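Pludby cable fault

The Pludby cable fault was a recurring failure in the Pludby, a household robot made by Onar and sold to people who would prefer not to plug in their own phones. It is remembered chiefly for the robot's habit of reporting a phone as charging when the connector was resting next to it. The fault was worked on at the company's test apartment in Stuvthorpe, where phones and charging cables were handled by hand for the robot's training recordings.
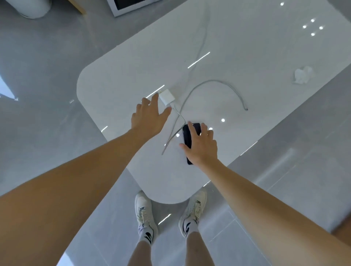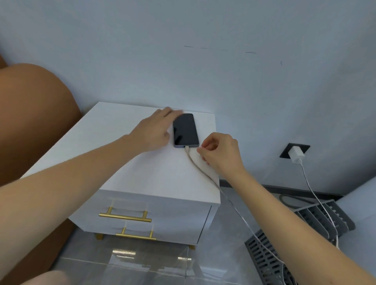

Phone and cable handling on white furniture.

Background

The Pludby learned its chores from recordings of people doing them. Folding towels went well. Charging a phone was added in November, on the theory that it was easier than towels. The theory has since been dropped from the company's brochure.

The fault

The robot decided that a plug was seated by measuring how hard the phone pushed back. A connector jammed against the rim of the port pushes back very nicely. In a run of 245 attempts, the Pludby announced success 205 times, and a meter on the charger agreed with it rather less often. When it did notice a miss it tried again with more force, a policy known inside Onar as "confidence."

Glossy furniture made things worse. Ceiling lights reflected in a shiny surface could be taken for the edge of a phone, and on 3 occasions the robot tried to charge a table.

Safety matter

The bent connectors were a nuisance. The warm ones were a hazard. A half-seated plug can heat up at the contacts, and the Pludby, having declared the job done, would leave the room. Onar told owners to switch off the charging feature until an update was ready. The switch was in a menu that could be reached only from a charged phone.

The Muñoz check

The repair, called the Muñoz check, makes the robot wait 15 seconds and ask the charger if any current is flowing. It also caps the pushing force and limits the robot to one retry, after which it puts the cable down and sends a message. Owners have described the message as sulky.

See also: Strain relief; False positive

Last edited Apr 9, 2025
18 shares | 3 comments

Comments

gridleypost: Ours "charged" the TV remote. The remote takes batteries.

mossy_kettle: The article should say the update doesn't fix cables that are already bent. I had to buy a new one.

tfw_lowbatt: Mine still sends the message at night, usually twice.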